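June walk-through, play kitchen corner and counter

I did this one with Jana Kohlhase looking over my shoulder, so blame her for the extra notes!

- [x] Toy fruit checked for cracks and loose bits. All fine, and I tugged hard on the strawberry leaves.
- [x] Plate rim, no chips that I could feel
- [ ] Toaster crumb tray emptied. Nope, it needs doing before the next group comes in (I'll grab it tomorrow, promise)
- [x] Toaster oven knob turned to off

I went back and forth on the cutting board. It sits up on a block, and I'd like it to stay put when a kid leans on it, so I'm asking Roswitha Buschmann for 2 of those grippy mats she got for the Oncombe room.

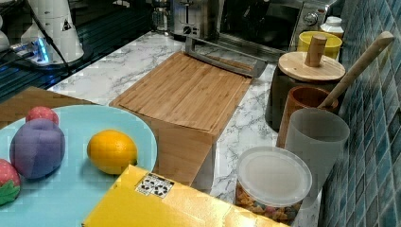

*Counter with the toy fruit plate, cutting board and yellow box*

- [ ] Yellow box moved to the shelf
- [x] Canister lid lifted and put back, fits okay
- [ ] Cords tucked behind the appliances. Still on my list
- [x] Tile wall wiped, took me some 10 minutes with the good sponge

Next check in 90 days, or sooner if Roswitha's mats show up.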